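Careers > Contract roles > Robot safety and fault review

Fri 3 February
Posted by Kwaku Arthur, Brosley

Brosley is hiring a fault reviewer for its household robot program, and is calling for paid participants for the same study. Both openings follow the force-limit fault on the Sevonar arm.
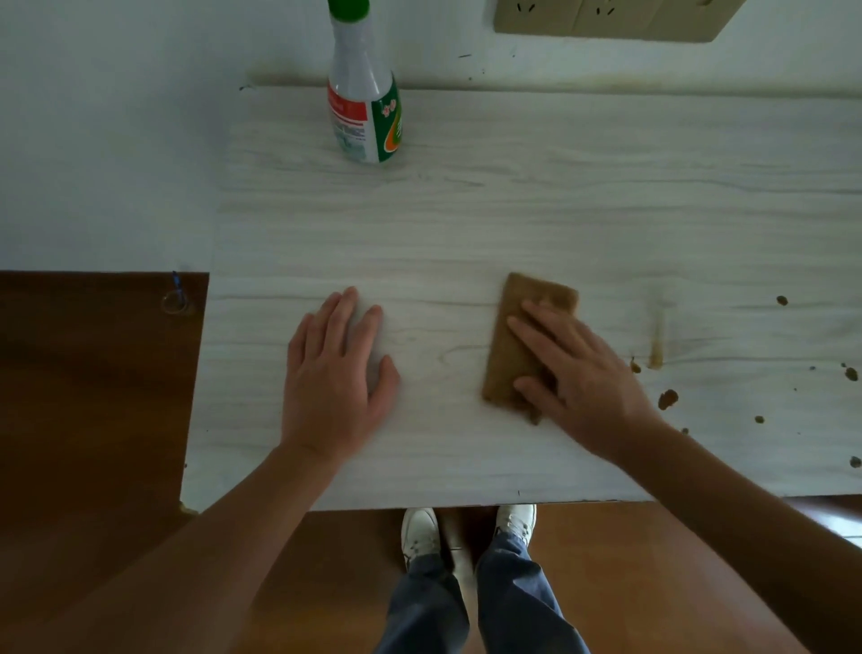
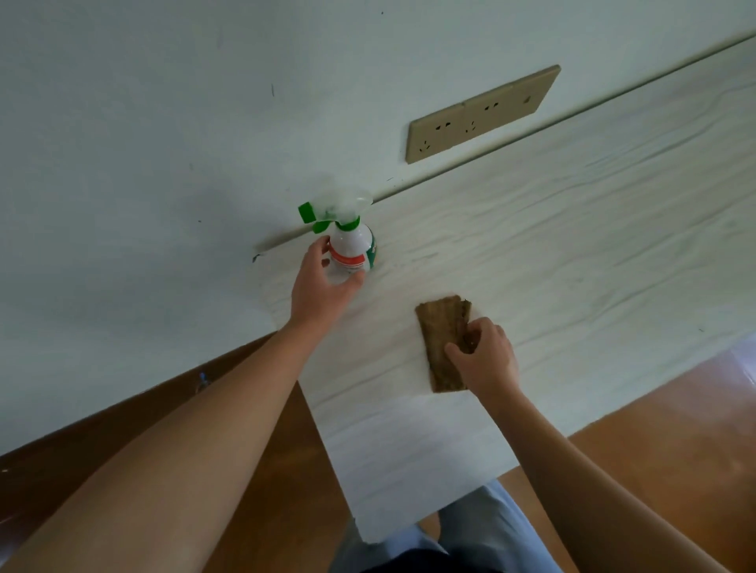 The fault occurred during a wiping and smoothing trial. The Sevonar arm was pressing a pad along a vertical panel when the wrist force reading froze at its last value. The controller took the reading as too low and kept adding pressure until the panel cracked and the mount bent. The emergency stop was pressed by hand and worked. The watchdog that should have caught a frozen reading did not trip. The arm is locked out until the cause is known, and we are now recording how people do the same work - one hand pressing a brown pad to the surface, and in the wallpaper task the other hand working a spray bottle. The pressure a person applies with the pad is the reference we lack.

Fault reviewer (contract, 6 months)

You will go through 2,234 logged runs from the Palacios test bench and mark each one in which the force reading holds still while the arm is moving. You will then write the test cases for the new watchdog. You need working knowledge of force sensors, experience reading controller logs, and at least one written fault report you can show us. Knowledge of the Wilon controller is useful but not required.

Participants (32 places)

You will wipe countertops and apply wallpaper while wearing a head camera and thin pressure sensors on both wrists. No trade experience is needed. Applicants must be adults and able to kneel or sit on a floor. Sessions are run with no powered robot in the room. Tell us in advance about skin reactions to adhesives or cleaning products.

To apply, send a short letter stating which opening you want. Reviewers should attach the fault report as a separate file. Participants should list the days they are free in February.

Contact: Brosley Recruitment, attn. Kwaku Arthur | Copyright Brosley | Back to top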